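Budget for a first arm — sim only for now, or buy the bench kit too?
Posted in Buying and planning, May 22, 2022
kscanlon_stirkance

Bit of a rush as I have to hand in numbers. We're a small outfit (Stirkance, 8 of us) and want one arm for light pick and place. Mugs, small blocks, tiles, nothing heavy. I've been given 600 pounds to spend before we commit to the arm itself, so that's for software, props, a bench, whatever gets us to a sensible decision.

Do I spend it on getting a simulation set up properly, or on bench bits so we're ready when the arm turns up? Two quotes so far, one from Omach and one from Koller. Koller's includes a gripper, Omach's doesnt. Neither will say much on reach until we send them a layout, and I haven't got a layout. Going round in circles a bit.

Also how many grippers do people budget for? One seems mean.

Kathleen Scanlon

Dan_R

Just get the arm. You'll learn more in a week than in months of fiddling on a screen. Koller sounds better value if the gripper's in.

Ewan Partington

Would not do that. Layout first, then quotes, then arm. We did ours the other way round in March and ended up moving the bench twice.

What I'd do with the 600:

Very little on software. Plenty of free simulators, your cost is somebody's time. Put that time in the budget as a line of its own or it gets forgotten. We allowed 3 weeks and used all of it.

Most of it on the bench. Solid top, bolted down. Check the surface as well — a glossy one throws reflections and our camera hated it. Matt paint is cheap.

Props last. Blocks and cups from any toy shop will do. Measure them and put the same sizes in the sim.

On grippers, 2. One fitted, one on the shelf. Ask both firms for the lead time on spare fingers, not just the whole unit. And get Omach to requote with a gripper, otherwise your comparing two different things.

For the layout, build your table in the sim at true size, put the base where you think it goes and try your longest pick. Then look from low down at the side, not only from above. That's where you see what the arm does over the things you're not picking up. Ours was much bulkier at the wrist than the drawing made me expect, and the gripper needs room either side of the fingers too. Changed where I put everything. 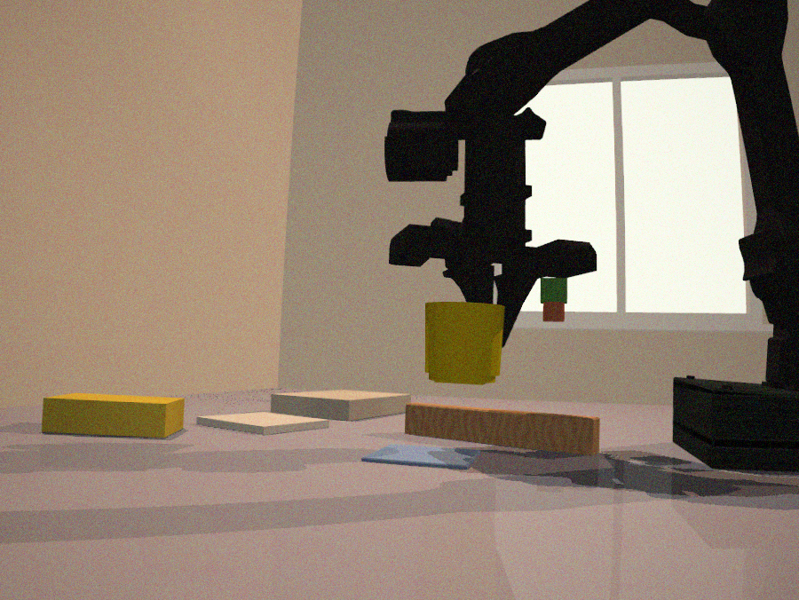 Sim view from table height, yellow cup held over the wooden bar.

Send a couple of views like that with your sizes to both firms and ask straight out what reach they'd quote for it. Skaller's planning sheet is decent for the rest (power, guarding, floor space). Guarding was the line I'd missed altogether so don't copy me there.

kscanlon_stirkance

Thanks Ewan, very useful. Omach asked to requote, bench going in as the main cost. Will try the low view tomorow once I've measured the room.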